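Flurow 지원 센터 > 재고 연동 > 접수 내역
제목: 야간 재고 동기화 후 일부 품목의 가용 수량이 이중 차감됨
접수자: Divya Marar
담당: Yi-an Um
등록일: 2021년 1월 29일
상태: 조치 완료, 모니터링 중
우선순위: 높음
대상: Virnotmont 창고 연동 모듈, 거래처 Đoàn

증상

야간 동기화가 끝난 뒤 Flurow 쪽 가용 수량이 Virnotmont 실재고보다 적게 표시됩니다. 차이 나는 값은 전날 출고 확정 수량과 정확히 일치합니다. 예를 들어 출고 확정이 6개인 품목은 가용 수량도 6개만큼 더 빠져 있습니다. 반대로 많게 표시되는 경우는 확인되지 않았습니다.

모든 품목에서 발생하지는 않습니다. Đoàn 쪽으로 나가는 수납용품군에 집중되어 있고, 같은 창고의 문구류와 포장재는 정상입니다. 수동 동기화를 실행하면 차이가 그대로 남습니다. 품목 상세 화면에서 "재고 재계산"을 누르면 맞는 값으로 돌아오지만, 다음 야간 작업 뒤에 다시 틀어집니다.

업무 영향은 판매 채널의 조기 품절 처리입니다. 초과 판매로 이어진 건은 없습니다.

접수 시 확인한 항목

창고 코드 매핑: 변경 이력 없음.
품목 코드 중복: 없음. 공백이나 대소문자 차이도 없음.
세트 상품 설정: 해당 품목군은 모두 단품.
예약 재고: 미결 예약 없음. 만료 예약도 정상 해제됨.
사용자 수동 조정: 감사 로그에 해당 기간 기록 없음.
시간대 설정: Flurow와 Virnotmont 모두 동일.

로그 1. Yi-an Um

야간 작업 로그를 받아 확인했습니다. 작업 상태는 성공으로 기록되어 있으나 중간에 재시도가 한 차례 끼어 있습니다. 관련 부분만 옮깁니다.

sync.outbound start warehouse=VRM-A page_size=80
sync.outbound page committed
sync.outbound page committed
gateway upstream timeout limit=300s
gateway retry scheduled
sync.outbound start warehouse=VRM-A page_size=80 resume=false
sync.outbound page committed
sync.outbound finished status=success

게이트웨이 응답 제한은 300초입니다. 제한에 걸린 시점에 호출 측은 실패로 판단하고 재시도를 예약했는데, 작업 프로세스는 종료되지 않고 남은 페이지를 계속 처리한 것으로 보입니다. 재시도 쪽은 resume=false이므로 첫 페이지부터 다시 읽습니다. 한 페이지는 80행이고 커밋은 페이지 단위입니다. 이 경우 앞에서 커밋된 페이지의 출고분이 두 번 반영될 수 있습니다.

다만 출고 전표에는 고유 번호가 있고 중복 검사가 걸려 있어야 합니다. 검사가 왜 통과되었는지는 추가 확인이 필요합니다. 아래 자료를 요청드립니다.

문제 품목의 출고 전표 원본(Virnotmont 내보내기 파일)
연동 모듈 설정 내보내기
작업 스케줄 화면의 동시 실행 수 값

로그 2. Divya Marar

요청하신 자료를 올렸습니다. 동시 실행 수는 4로 되어 있습니다. 지난 7월에 거래처를 추가하면서 올린 값이고, 그 뒤로는 손대지 않았습니다.

전표 원본을 열어 보니 수납용품군만 전표 번호 뒤에 하이픈과 분할 번호가 붙어 있습니다. 한 주문을 여러 번에 나누어 내보내는 품목이라 창고에서 그렇게 발번합니다. 문구류와 포장재 전표에는 분할 번호가 없습니다.

재계산 버튼으로 복구한 품목은 목록에 따로 표시해 두었습니다. 조사 중에 값이 섞일 수 있으니 더 이상 재계산하지 않겠습니다.

로그 3. Yi-an Um

분할 번호가 원인과 직접 관련됩니다.

연동 모듈의 중복 검사는 전표 번호, 품목 코드, 처리 순번을 묶어 키를 만듭니다. 분할 번호가 없는 전표는 처리 순번이 고정값이라 재시도해도 키가 같고, 두 번째 반영이 차단됩니다. 분할 번호가 있는 전표는 처리 순번을 작업 시작 시점에 새로 부여합니다. 재시도한 작업은 순번이 달라지므로 키도 달라집니다. 검사는 이를 새 전표로 보고 통과시킵니다.

시험 환경에서 다음 순서로 재현했습니다.

가. 분할 번호가 있는 출고 전표를 생성한다.
나. 게이트웨이 응답 제한을 강제로 짧게 설정한다.
다. 야간 작업을 수동으로 실행한다.
라. 첫 페이지 커밋 직후 제한에 걸리는지 로그로 확인한다.
마. 재시도가 끝난 뒤 가용 수량을 전표 합계와 대조한다.

분할 번호가 있는 전표는 매번 이중 차감되었고, 없는 전표는 한 번도 이중 차감되지 않았습니다. 동시 실행 수를 1로 낮춘 상태에서도 동일하게 재현되므로 동시 실행은 직접 원인이 아닙니다. 다만 동시 실행 수가 높으면 창고 쪽 조회가 느려져 제한에 걸릴 가능성은 커집니다.

로그 4. Vignesh Rodrigues

개발 쪽 확인 내용입니다. 로그 3의 분석이 맞습니다. 처리 순번을 실행 시점에 부여하는 방식은 같은 날 동일 분할 번호로 정정 전표가 들어오는 경우를 처리하려고 넣은 것입니다. 정정 전표에는 별도 구분값이 있으므로 순번을 새로 만들 필요가 없습니다.

수정 내용은 다음과 같습니다.

중복 검사 키에서 실행 시점 순번을 제거하고, 창고가 발번한 분할 번호와 정정 구분값을 그대로 사용합니다.
재시도 작업은 이전 실행의 마지막 커밋 위치를 읽어 그다음 페이지부터 시작합니다.
호출 측이 제한에 걸려도 작업 프로세스가 살아 있으면 재시도를 보류합니다.

기존에 저장된 키는 일괄 변환합니다. 변환 중에는 야간 작업이 잠기며, 수동 동기화도 대기 상태가 됩니다. 잠금이 풀리기 전에 강제 실행하면 변환되지 않은 키와 비교하게 되므로 실행하지 마십시오.

임시 조치(수정본 적용 전까지)

야간 작업의 자동 재시도를 끕니다. 설정 > 연동 > 창고 > 고급에서 "실패 시 재시도"를 해제합니다.
동시 실행 수를 4에서 1로 낮춥니다.
작업이 실패로 기록되면 바로 다시 실행하지 말고, 프로세스 목록에서 sync.outbound가 종료되었는지 먼저 확인합니다.
이미 틀어진 품목은 상세 화면에서 재고 재계산을 실행합니다. 일괄 재계산은 예약 재고까지 다시 잡으므로 영업시간에는 사용하지 않습니다.

로그 5. Divya Marar

임시 조치를 적용한 뒤 야간 작업을 돌렸습니다. 처리 시간은 길어졌으나 제한에는 걸리지 않았고 수량 차이도 없습니다. 이후 수정본을 적용하고 동시 실행 수와 재시도 설정을 원래대로 돌렸습니다.

대조 결과를 남깁니다. 전표 합계와 가용 수량 차감분이 모든 품목에서 일치합니다. 분할 전표가 가장 많은 Onon 수납 품목도 일치합니다. 정정 전표가 섞인 건은 정정분만 한 번 반영되었습니다.

질문이 하나 있습니다. 감사 로그에서 이중 차감 기록은 삭제되지 않고 재계산 기록이 뒤에 붙어 있습니다. 월 마감 보고서에는 두 기록이 모두 집계됩니까?

로그 6. Yi-an Um

월 마감 보고서는 재계산 기록을 기준점으로 삼고 그 이전 차감은 집계하지 않습니다. 단, "변동 이력 포함" 옵션을 켜면 두 기록이 모두 출력됩니다. 회계 제출용은 옵션을 끈 상태로 내보내십시오.

Virnotmont 내보내기 파일에서 분할 번호 열을 텍스트 형식으로 유지해 주십시오. 스프레드시트에서 열었다가 저장하면 앞자리 0이 사라져 새 중복 검사 키와 맞지 않습니다. 파일을 편집해야 할 경우 원본을 따로 보관하고, 업로드 전에 미리보기 화면에서 분할 번호 자릿수를 확인하시면 됩니다.

야간 작업을 계속 관찰한 뒤 이상이 없으면 티켓을 종료하겠습니다.

첨부: Onon 수납 품목
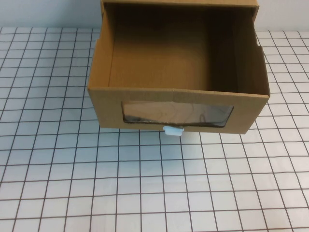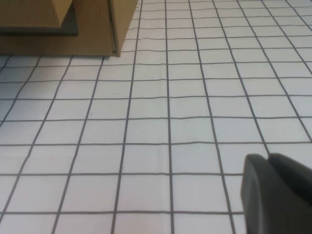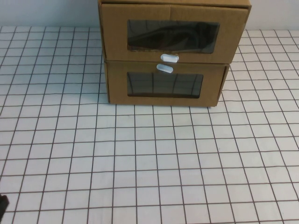
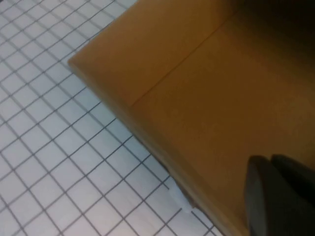

Gangadharan Mudaliar
저희도 분할 전표를 쓰는데 증상이 같습니다. 다만 저희는 자동 재시도를 처음부터 꺼 두었고, 작업이 실패하면 담당자가 손으로 다시 실행합니다. 로그를 보니 수동 재실행도 resume=false로 시작합니다. 수정본에서 수동 재실행 역시 마지막 커밋 위치부터 시작하는지 확인 부탁드립니다. 이미 마감한 달에 이중 차감이 남아 있으면 재계산 기록이 어느 달로 잡히는지도 알려 주십시오.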